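Search this site Go Enter keyword

Nustel Lodge
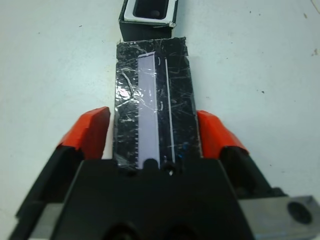 Nustel Lodge is a small mountain hotel on the western shore of Lake Ojo, 7 miles above the town of Viltdale. It began as a boarding house for railroad surveyors and has grown, wing by wing, into one of the best-loved places to stay in the Skiveck Valley. The lodge has 34 guest rooms, a dining room with a lake view, and a long covered porch that regular guests will happily talk about for an hour.

History

The oldest part of the building is the stone-walled ground floor, put up by the Skiveck Railroad for its survey crews. The line was meant to cross the pass and carry on to the coast, but the money ran out and the tracks stopped at Viltdale. The company sold the boarding house along with 300 acres of pine woods, and the new owners opened it to summer visitors the next year.

Those first guests came up from the station by wagon, a trip that took most of an afternoon. They slept in plain rooms with iron beds and washed at a pump in the yard, and they kept coming back! The east wing was added to make space for them, followed by the dining room and a boathouse. A fire in the kitchen destroyed part of the roof one September, and the replacement is steeper than the original – a wonderful bit of luck, as it made room for the attic bedrooms that are now the first to sell out.

Building and grounds

The main house has two full stories and an attic. Its front rooms face the lake, while those at the back look up toward the pass and get the morning sun. The wide staircase in the lobby was built from timber cut on the property, and the old survey office beside it is now a reading room, still fitted with the deep map drawers the crews used. Guests are welcome to open them. Several hold copies of the original route maps, including the stretch that was never built.

The porch runs the full length of the lake side. Past it, a lawn slopes down to the boathouse, where rowboats can be borrowed free of charge. A marked trail starts behind the kitchen garden and climbs 576 feet to Skiveck Point, with a superb view over the whole valley.

Dining

Dinner is served at long shared tables, a habit left over from the survey days. The menu is short and changes with what the Viltdale farms send up. Lake trout appears on it most evenings, and the blackberry cobbler has been there for nearly as long as the dining room itself.

Access and season

The lodge is open from spring until the first heavy snow. A shuttle meets trains at Viltdale 2 times a day. Drivers should use the lake road, as the old wagon road is open only to walkers – and a lovely walk it is.

See also: Lake Ojo; Viltdale station; Skiveck Railroad

Page last updated 7/6/22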